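Hand-held grippers vs. teleop for two-handed tasks
Forum: Manipulation and Teaching
Started 11/18/21

kettlebit
We are setting up demonstration collection for two-handed pick and place and I have to choose an interface. Option A is leader-follower teleop, where the operator moves one pair of arms and a second pair copies it. Option B is a pair of hand-held grippers with marker cubes, tracked from a head camera, no arm in the loop. Target is 1000 demos over 2 object classes: bulky soft things and flat thin things. Arms are a Gravell pair, parallel jaws. Has anyone run both on the same tasks? I care about usable demos, meaning ones that replay on the arm without a joint limit fault.

ostrava_pid
Both. For bulky objects hand-held wins on speed and it isn't close. The operator closes on the object, lifts, places, resets. With teleop you spend half the session fighting the wrist. We did 1059 hand-held demos on foam blocks and bins for Munro and kept 871 after filtering. Most of the rejects were marker loss, the rest were poses the arm couldn't reach.
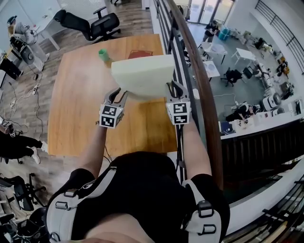 Two-handed lift of a foam block, pinched at the lower corners.

Note where the cubes are relative to the load. The fingers are past the cubes, so with a block this size the operator has to hold it out and up. If they pull it in toward the chest the block gets between the camera and the cubes and tracking goes. We wrote that into the operator sheet: forearms extended, load beyond the cubes.

kettlebit
871 out of 1059 is better than I expected. Is that with one camera?

ostrava_pid
One head camera plus an IMU in each gripper. The IMU covers short dropouts. Past that the position drifts and we throw the take out.

lowside_jaw
I disagree that this settles it. Foam is the easy case. It deforms, so a few millimeters of tracking error disappears into the material. Try something thin and stiff flat on a table. The jaws have to come in low from the side and the error lands in z. On replay the arm either pushes into the tabletop or closes on air. We moved all thin-object work at Cuvitthorpe back to teleop for that reason. The follower arm touches the table during the demo, so contact is in the data.

ostrava_pid
Thin is harder, agreed. I don't agree it needs teleop. We do it with hand-held grippers and a fixed approach: one jaw set to each side of the sheet, both settled near the edges before anyone closes.

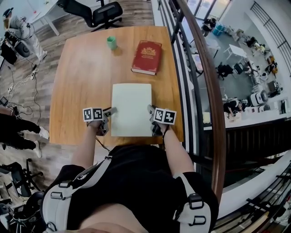 Flat-object task, grippers at the left and right edges of the sheet. Cup and book stay on the table.

Both cubes are in view with their faces toward the camera, and the sheet doesn't hide anything. Marker loss is much lower here than with the foam. The z error is real but it is mostly a constant offset, so we fit the table plane at the start of every session and subtract it.

lowside_jaw
A constant offset only if the head stays put. Operators lean in when the task gets fiddly. Then the cube angle changes and the offset changes with it.

ostrava_pid
Which is why the plane is refit per take if the head pitch moved past a threshold. Costs a second or so of processing.

m_tarn
Lurker, one practical point on harness and cable. If there is a cable from the gripper back to the body, check the slack at full reach before recording. Ours was short and operators were unconsciously keeping the left hand close. It showed up as a left-right bias in the trajectories and we didn't find it until training. Nothing wrong with the tracker at all.

kettlebit
Good one, adding that to the checklist. What about the cup and book, are those distractors or part of the task?

ostrava_pid
In our protocol anything the operator doesn't touch is a distractor. Move them between batches. If they stay in one spot the policy starts using them as landmarks.

lowside_jaw
That part I agree with. We had a policy that stopped working when a mug went to the dishwasher.

gridfloor
Has anyone tried Miltunano's conversion script for the cube poses? It assumes the cube center is on the jaw centerline. Ours is mounted above it, and every grasp came out high until I put the offset in by hand.

ostrava_pid
Yes, same problem. Measure cube center to fingertip midpoint with the jaws closed, on each gripper separately. Don't assume left and right match – ours didn't.

kettlebit
Plan for now: hand-held for the bulky class, and a split batch for the flat class, half hand-held with the plane fit and half teleop. Same table, same objects, same operators. Replay faults logged for both.

lowside_jaw
Log z at first contact too, or you won't be able to tell a tracking fault from a bad grasp.

kettlebit
Will do. First batch runs in January, I'll post the numbers in this thread.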